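Stock and Packing Assistant, Lornesix Craft Supplies, Moura Yard
Posted April 7, 2026
Part-time, permanent
Reference: 388

Lornesix sells craft supplies by post to schools, clubs and home customers. We stock beads, buttons, card, yarn, glue, small tools and boxed kits. Orders come in through our website and by phone, and everything is picked and packed by hand at our unit in Moura Yard.

We are looking for a stock and packing assistant to join the team. You would be working mostly on small orders and on making up kits for the Clokavo range, which we sell to primary schools. The person doing the job at present is moving to our buying side and will be on hand during your first weeks.

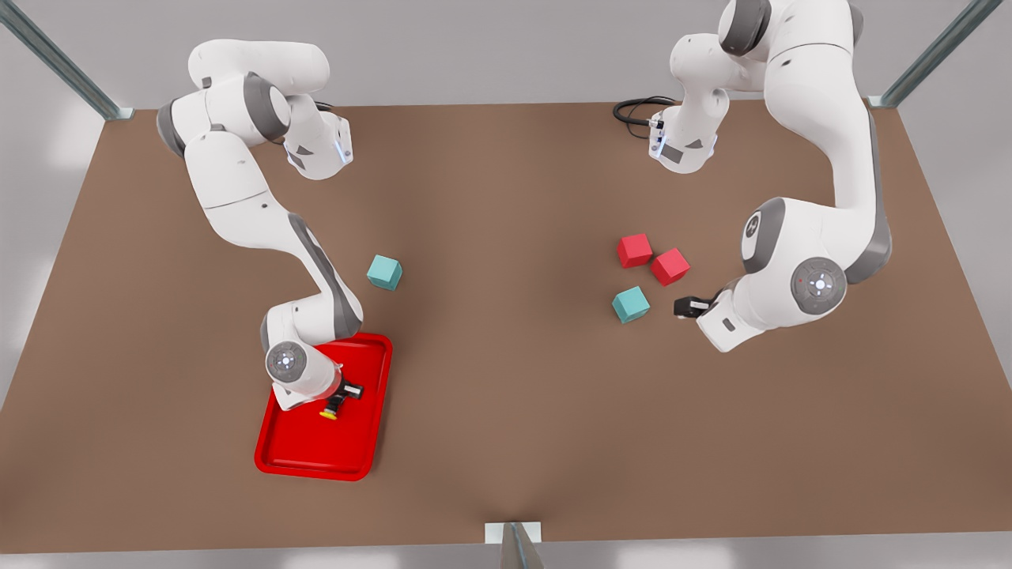
Experience in a stockroom or shop is useful but you do not need it. We have taken on people from kitchens, offices and straight from college. What matters more is that you can follow a list carefully and keep going at a steady pace. A school that opens a kit and finds the wrong thread in it has a lesson spoiled, and we get the phone call.

What the job involves

Picking items from the shelves against a printed order sheet
Making up Clokavo kits from the parts list and sealing them
Packing parcels and printing labels before the afternoon collection
Unpacking deliveries and checking them against the supplier's note
Putting stock away and writing up anything damaged or short
Keeping your bench and the aisle behind it clear
Helping with the yearly stock check

We carry 1,000 lines. Nobody expects you to know them all at the start, and every shelf has a code that matches the order sheet. The codes for yarn are being changed this year, so for a while you will see old and new ones side by side. Use the new one if both are shown. 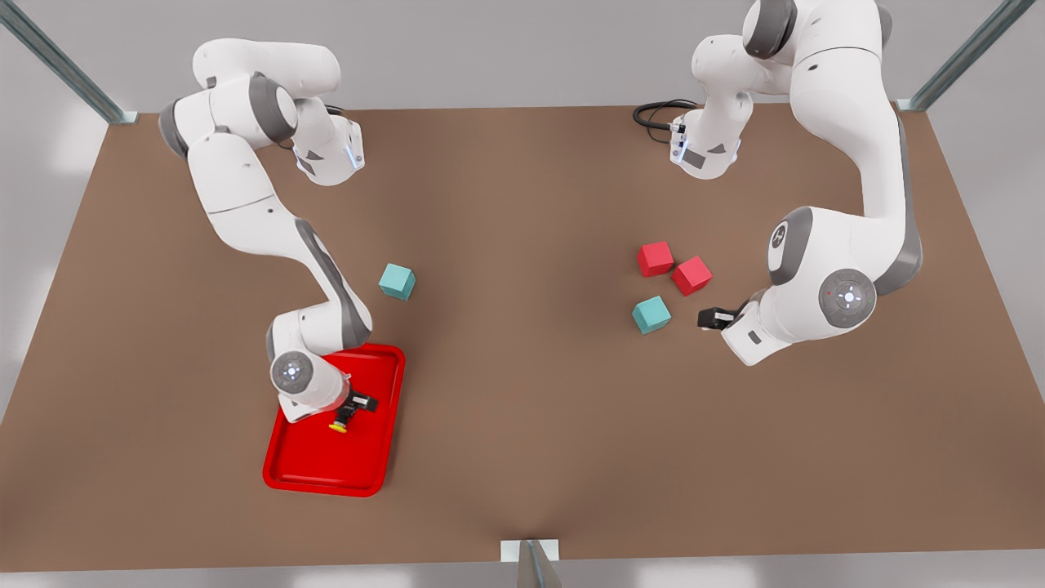
Tray and table.

Hours and pay

The post is for 20 hours a week, worked as four morning shifts of five hours. We agree the pattern with you when you start and try to keep to it. In December we are much busier and will offer extra hours, paid at the higher rate. You can say no to these, although we do ask everybody to work at least one longer shift in the first half of that month.

Pay is by the hour and is the same for all packing staff once the trial period is over. The current rate is on the form you will be sent when you get in touch. Wages are paid monthly into your bank account. You will have paid holiday, a staff discount and a workplace pension if you qualify for one.

The trial period is three months. We will meet you halfway through it to talk about how things are going.

What we are looking for

You should be able to read an order sheet in English, count accurately and lift boxes of up to 7 kg. The work is mostly done standing, but stools are provided at the kit benches. If you need changes made so that you can do the job, tell us on the form or at the interview. We have altered bench heights and shift times for staff before.

A driving licence is not needed. The 176 bus stops at the end of the road, and there is a covered bike rack by the side door. Parking is limited to the spaces marked Lornesix. Please do not use the ones marked Drestis, which belong to the printers next door. 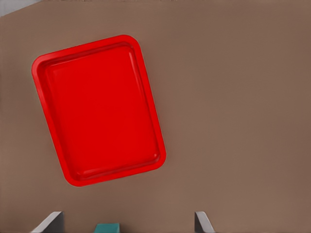

Red tray on a brown tabletop.

How to apply

Ask for a form through the jobs page of our website, by phone, or at the trade counter. Please quote the reference at the top of this page. You can send a CV as well if you have one, but we do need the form filled in.

We will invite people for a short interview and a paid trial hour in the stockroom. Wear flat, closed shoes for the trial. Bring proof that you have the right to work in the UK, and we will take a copy while you are with us.

Applications are read as they come in, and the advertisement will be taken down when the post is filled. We reply to everyone who sends in a form. If you applied last year and were not successful, you are welcome to try again.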